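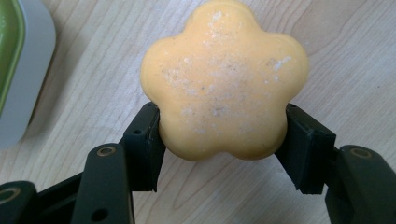
Can I use this set to look up when a person died?
Only as a pointer. Find the notice, then check the date against a death certificate or a cemetery record.

Ostholm Obituary Set, data card
Version 2

Contents
1000 death notices from the weekly paper in Ostholm, typed from microfilm by the Vulari indexing project. Each record has the full text of the notice plus a row of fields pulled out of it: name, maiden name, age, place of birth, parents, spouse, occupation, church, burial place. The text is the part worth having. The fields are somebody's reading of the text, and you should treat them that way.

What the fields are good for
Finding things. If you want every notice that mentions the creamery or the Skollemden cemetery, the fields will get you most of them. They will miss a few, mainly where the paper wrote "the old cemetery" and left it at that.

What they are not good for
Counting. An obituary is written by a grieving family with a deadline, and paid for by the line. People who had no family, or no money, got two lines or nothing. Any chart of "life in Ostholm" made from this set is a chart of who could pay.

Birth dates appear in 520 records. In the rest the paper gave only an age, and version 1 subtracted that age from the year of death and stored the result as a birth year. We took those values out. An age of 83 on a death in February fits two different birth years, and the old file picked one without saying so.

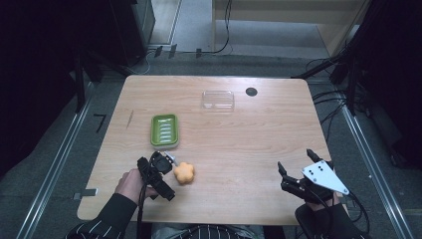

Light wooden table with a green soap dish, a clear container and an orange flower shape.

Survivors
The survivors field is the weakest in the set. "Preceded in death by" and "survived by" often run together in one sentence, and the first round of typing put several dead brothers among the living. We fixed the ones we noticed. Stepchildren are listed as children in some notices and left out of others, and we don't believe the difference tells you anything about the household.

Women's names
Many married women appear only under a husband's name in the headline. The given name was filled in when it occurred in the body of the notice. Where it didn't, the field is blank. Please don't fill it from an online family tree and send it back to us as a correction. We have seen where those trees get their names, and it was our version 1.

Checking
501 records were read a second time against the film by a different typist. The others were not. The column "second_read" says which are which, and a blank there means no.

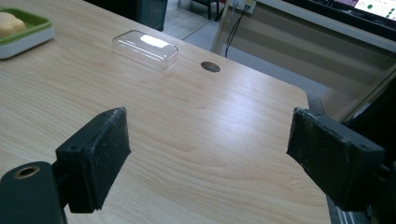

Naseri wrote back on the draft of this card that it was too hard on the families: most of them got the dates right, and the typesetter did the damage. Could be. We have the printed page and nothing earlier, so we can't tell a family's slip from a printer's, and the set makes no attempt to.

Format
One CSV file, UTF-8, plus a folder of plain text files named by record number. Line breaks follow the printed column. Hyphens at line ends were kept, so search for both halves of a long surname.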